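Search this site
Search

Two grippers, one padlock, and a lot of opinions

Apr 29, 2020

I finally got both arms running with the new fingers, and I have been grinning at them all week! If you read my January post you'll remember that I had the arms moving but was stuck with the stock jaws that came from Kavell. They're wide, flat and rubbery, and they're great for picking up a sponge. For small things they were hopeless. I could get them around a key maybe one try in four, and then the key would swing sideways and point at the floor.

So I ordered a set of pointed fingers from Grilta (they sell them in pairs, so two arms means two orders and two lots of shipping, grumble) and bolted them on. The first evening was all swearing. The mounting holes line up fine, but the tips meet a little further out than the stock ones, which means every position I had saved was now wrong by that much. I'd send an arm down to the table and it would poke the wood with great confidence. I sat there with a ruler and redid the offsets, first on the left arm, then on the right, and by midnight I had stopped stabbing the furniture.

Then came the fun part. I've been giving them little jobs that need both hands, or near enough. Passing a small block from one gripper to the other is my favorite, because you find out right away how honest your calibration is. Each arm on its own can look perfect. Bring the tips together in the middle and suddenly you can see that one of them thinks the table is a hair lower than the other one does.

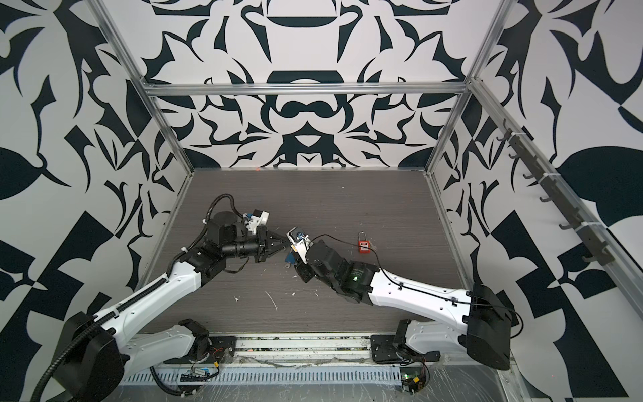 My first handoff routine was the dumb one: left arm goes to a fixed point, right arm goes to the same point, right closes, left opens. I ran it 60 times with the stock jaws and 60 times with the pointed ones so that I'd have something better than a feeling to go on. The pointed fingers were much better at the pickup and – this surprised me – a bit worse at the handoff itself. With wide pads you can be sloppy, because there's so much rubber that something is bound to catch. With points you have to arrive where you said you would. When they do arrive, though, it's lovely to watch. The thing barely moves as it changes hands.

The padlock is the next one up. I want one arm to steady the body while the other works the shackle, and I already know it's going to be slippery. Thandeka Zwane suggested dipping the tips in that tool handle coating you get at the hardware store, and I have a can of it waiting on the shelf. If it makes the tips too fat I'll try thin heat shrink.

A word on the wrist cameras, as a few of you asked. I love them, and I wouldn't go back to a single view from overhead. From above, the grippers hide exactly the bit you care about. From the wrist you're looking right down the fingers. The catch is the cabling. The cable has to follow the arm through every turn, and if you leave too little slack it tugs the wrist just enough to ruin a careful move, while too much slack snags on things. I've rerouted mine more often than I want to admit. A loop that stands up over the wrist works best for me so far.

On the controller side I'm still using the Ostrowski board, and I have no complaints at all. I tried the other one I had in the drawer for two days and the motion was noticeably jerkier at low speed, and low speed is where I live. The setup file format is awful, but you only write it once (okay, four times).

Next up I want to try one pointed finger and one flat pad on the same gripper. Has anyone done that? It seems like you'd get the precision on one side and the forgiveness on the other, and I can't think why it wouldn't work, so I expect I'll find out the hard way.

3 comments

Dennis Holroyd
I ran mixed fingers for a while. Works nicely on flat parts, but round ones roll off the point. Try a narrow pad with a shallow groove in it before you give up on the idea.

Kazimiera Laskowska
What speed are you doing the handoff at? Mine got a lot better when I put a short pause in before the second gripper closes. The arms need a moment to settle.

Trevor Poirier
Please do a whole post on the cable loops. I've killed two camera cables so far and I'm running out of patience!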